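Sock sorting, month three: notes from the bimanual bench

Posted December 10, 2021

I joined the university robotics club in September, and by the second meeting I had been assigned to the sock project. The task is simple to state. Two small arms share a table, there are socks on it, and the socks should end up in a tray with one sock per compartment. The club calls the project Tamihana. The name predates me and is written on the cabinet door in paint marker.

This post covers what changed since my last one, mostly in the software and the way we record demonstrations. Mechanical notes are at the end.

Logging

Everything now goes through Ostent, the logging tool one of last year's teams wrote. It takes joint positions from both arms, the gripper commands and the camera stream, and writes one file per episode. The old version stamped each stream with its own clock. On long episodes the left arm drifted against the video by up to eight frames, and a policy trained on that data closed the gripper late every time. We spent two weeks tuning gripper force before anyone plotted the timestamps.

The fix was dull. One process owns the clock, everything else subscribes to it, and an episode with a gap in any stream is thrown out at save time. We lost 189 episodes when I ran the check over the old data. That left 1,963, and the training curves looked better on the smaller set.

The workspace

The table is walled on three sides to keep the lighting and background constant. Both arms mount on an aluminum rail along the open front edge, so they can be unclamped and moved sideways when we want to change the overlap between them. The tray has twelve compartments and stays in the back left corner. We mix sock colors on purpose. White socks on a white table are the hard case for the vision model, and a stripe at the cuff helps it more than I expected.

Most of the failures happen in the middle of the table, where the two grippers come together. Either arm can reach in there alone, but with both of them in at once the tips have very little clearance. We practice that region separately with a flat piece of tan card, starting from a partly filled tray so that the camera view stays close to what the policy gets in a normal run.

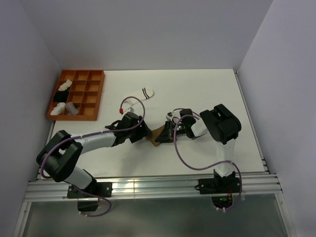

Collision limits

The first version of the limit code, which we call Jevside, treated each gripper as a sphere. Spheres are cheap to check, and they also made it impossible to bring both tips to the same object, as the spheres touched long before the fingers did. I replaced each one with a short chain of capsules along the wrist and jaws. The check runs at 45 Hz on the club desktop, fast enough for the speeds we allow.

Two things I got wrong on the way:

The jaw capsules have to follow the jaw opening. I had them fixed at the closed width, so an open gripper was wider than the model believed.

The stop has to hold position. My first one cut torque, and the arm sagged onto the table.

Cables

Each arm has a purple cable running to its gripper. The left one is held to the upper arm with small white ties, with a loop left free near the gripper so the wrist can turn. The right one has a wide loop that comes down over the tabletop before it goes behind the base. I don't like having cable in the working area, and the collision model knows nothing about it. A guide for the right side is drawn but still in the print queue.

Next

The Vunon student challenge wants a full tray from a random start with no human reset. We can't do that yet. Single socks lying flat are reliable, and crumpled ones depend on which way the toe ends up. My plan for the break is to relabel the crumpled episodes by toe direction and retrain on those first. I also want to rerun the old sphere model against the new logs, to get a count of how many good grasps it would have blocked.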